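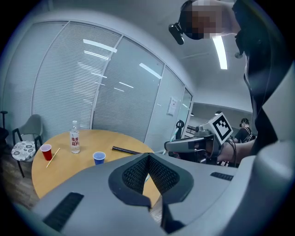

Odix hand-held gripper kit: progress report to Negash
2026-04-26

The review of the kit at Clinanberg continues. Since February we have logged 100 sessions against the 1000 in the grant plan. Each session uses small table items such as cups, a bottle and a thin stick, and 2 grippers, one to each hand.

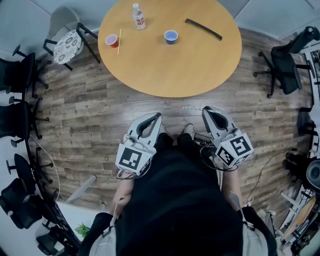 Will the rest be finished within the grant period?

We expect so, provided Warier delivers the spare finger pads on order. Without them we would stop at the next pad change.

Spending is 20 per cent of the budget, mostly kit hire. Still open: the cable clips, which Odix has agreed to replace, and the user guide, which needs a clearer page on setting up the markers.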